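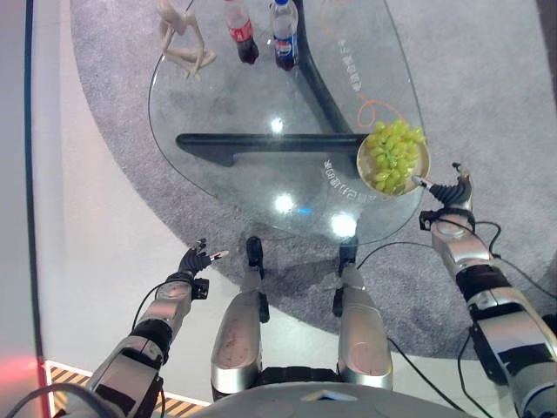
What does the project still need before a grasping policy can be trained on household objects? More recorded demonstrations on transparent and reflective surfaces, and a second pass over the labels for the ones already stored.

Progress report, demonstration collection for the Jorka learning system
Prepared by Onoseo for Skekach
26 May 2021

Status

The collection target for this phase is 3000 accepted demonstrations. 1000 have been accepted to date. A further 66 are held for review and are not included in that total. Collection on opaque tabletops is on plan. Collection on glass is behind plan and accounts for the whole of the shortfall.

Work on the glass table

The humanoid is teleoperated through both arms while it stands at the edge of the low glass table. Objects in the current set include soda bottles, a plate of grapes and a small long-limbed figurine. Operators approach the plate from the right side and the bottles from above. The Coca-Cola bottle is presented on its side and the Pepsi bottle is kept in the set as a second label color for the same class of object.

Overhead lights reflect in the tabletop as bright round spots. The segmentation step reads some of these as objects, and it also picks up the black support frame and the carpet through the glass. Printed characters on the glass produce a smaller number of false edges. Masks for this table are therefore corrected by hand before a demonstration is accepted, and the correction takes longer than the recording.

Grapes remain the hardest item. They overlap the rim of the plate, and contact between a finger and the rim is easily confused with contact on the fruit. The annotation guide was revised in January to give these two contacts separate labels. Demonstrations stored before the revision carry a single label and need to be relabeled.

Held demonstrations

The 66 held items fall into two groups. Most have a gap in the wrist joint log. The rest have a head camera stream that does not line up with the hand commands — these can probably be recovered by shifting the timestamps, but the script for this has not been tested on long recordings. Items that cannot be recovered will be discarded and recorded again.

Equipment

Cable routing at both wrists was changed to leave more slack in the loops. Scuffing on the thigh shells is cosmetic and no repair is requested.

Budget

Spending is within the approved amount. Operator hours are slightly over and annotation hours are well over, for the reasons given under the glass table. We ask that 7 days of unused travel be moved to annotation.

Next period

Relabel the earlier grape demonstrations. Test the timestamp script and close the held items. Begin a matched series on an opaque table with the same objects, so that the effect of the surface can be measured separately. Deliver the next data package to Skekach in the present file format, with the revised annotation guide attached.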